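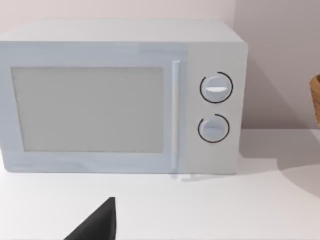 Canpolat kitchen set, sim half. README, still rough. Home build, two arms on a bench in Hugo's garage plus a simulated counter so we can practice without wrecking the real one. The door task is the one most people will want. Microwave in the sim has a long slim bar handle between the window and the two knobs, and no print on the panel anywhere, so don't write prompts that mention a number or a label. Say "upper knob" and "lower knob". Window is flat gray, you can't see in, so no "check what's inside" tasks either.

What's in it

408 episodes, sim only. Real arm runs go in a separate folder once Graça finishes trimming them.
Two tasks: door, bowl.
Every episode has the camera frames, joint angles, gripper open/close and a one-line instruction.
Instructions typed by Beatriz and Diễm. Spelling not cleaned up. Some say "bowl", some say "basket", same object, leave it.

Bowl task

Same counter, different start pose for the arms. Light is overhead and fairly soft but the arms still throw shadows all over the counter, and the first detector we tried (Jitar, old weights) kept boxing the shadows as grippers. If you train on this turn the shadow jitter on, or at least look at your boxes before you trust them.
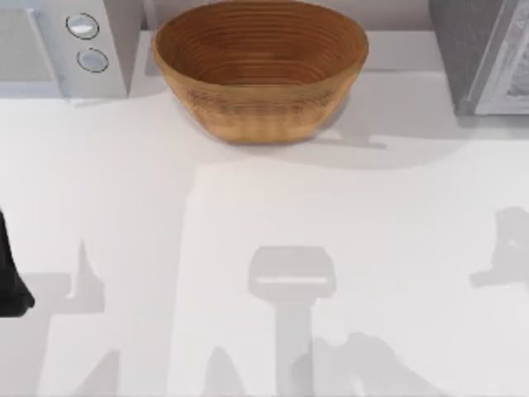

Bowl task, empty bowl at the back of the counter, arm shadows in front.

Known problems

- Episode 1662 is numbered wrong, left over from the old Skademska export. Data is fine.
- Gripper value is flipped in the earliest door runs. 0 = open there, 1 = open everywhere else. Loader handles it, your own script wont.
- Arm tips clip through the counter sometimes. Not fixed.
- Wrist joint limits are tighter in sim than on the bench arms. Ksawery is measuring the real ones again.

Running it

Unzip next to the loader, run check first, then play. Check takes roughly 2 minutes on the garage machine. If play opens a black window, update the graphics driver and try agian.

Use it for whatever, just keep this file with the data. Bugs to Hugo, instruction typos to Beatriz. Real arm folder should be up in April.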